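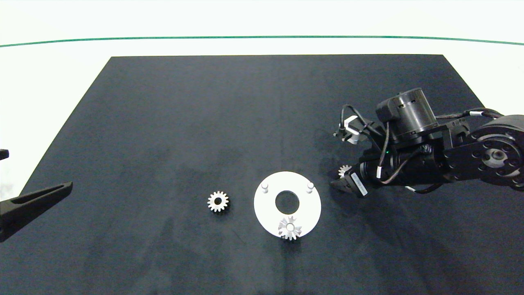 The gear cell stopped again in November, and this time I sat down and worked out why.

The job is simple enough. Small spur gears have to go onto the pegs of a white ring plate, and the arms do the picking and placing. We had been running it on the Forham bench for a few weeks without much trouble. On the long run it got through 135 gears and then began pushing one down beside a peg. The force limit should have stopped the arm. It kept pressing until the motor driver tripped on heat.

No one was hurt and the plate survived. One gear lost a tooth.

My first guess was the cable loop near the wrist, because it had snagged once before. I swapped it and got the same fault the next morning. Then I went through the log. The force reading sat at exactly 1071 on every line, from well before the bad insert to the trip. A live sensor always wanders a little. This one had frozen, and our code was happily comparing a dead number with a limit of 1283 and finding it acceptable.

Gertraud Prantl had written the Ninix driver we use, so I sent her the file. She found it in an afternoon. When the sensor missed a message, the driver returned the last good value and said nothing. That made sense for the slow tests it was written for. It makes no sense when an arm is leaning on a part.

The driver now marks any reading older than 100 milliseconds as bad, and the arm holds position and opens a fault. I also added a check for identical readings in a row. I tested both by pulling the sensor plug in the middle of a move, at low speed, with my hand on the stop button.

I still don't know why the messages stopped. The connector looks fine under a lens. A spare sensor goes in next, and the old one gets a long run on the Sutter bench by itself.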